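Subject: Re: Re: Mitex branch demo, who is going
2 min read

Quick one before I run. Votis sent the new quote for the virtual branch pilot. 3000 a month, up from 2000, and that doesnt include headsets. Granum still wants it live in February. I said we'd need Sequeira to sign off on the login piece first. No answer yet.
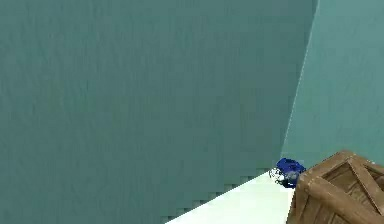
On the quote, Granum wrote:

> Can we not just do the mortgage walkthrough and drop the rest? We had some 100 customers ask for that. Savings tour, 23. I'd pay for the one and see.

Fine by me. Would bring the price down too, I hope. Will ask Votis for a mortgage only number tomorow.
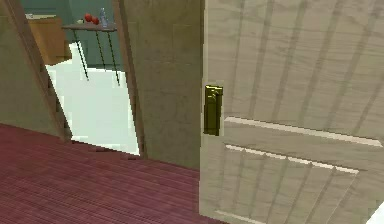 Login is still the sticking point. Mitex wants customers to sign in on their phone first, then put the headset on. Too many steps imo. My vote, let them look round as a guest and only ask for ID when they want their own rates. Could hang it on a door like the beige one with the brass lever, pick the handle and you get the sign in. Sequeira may hate it. Send objections by 4 pm pls, I have to get back to Mitex.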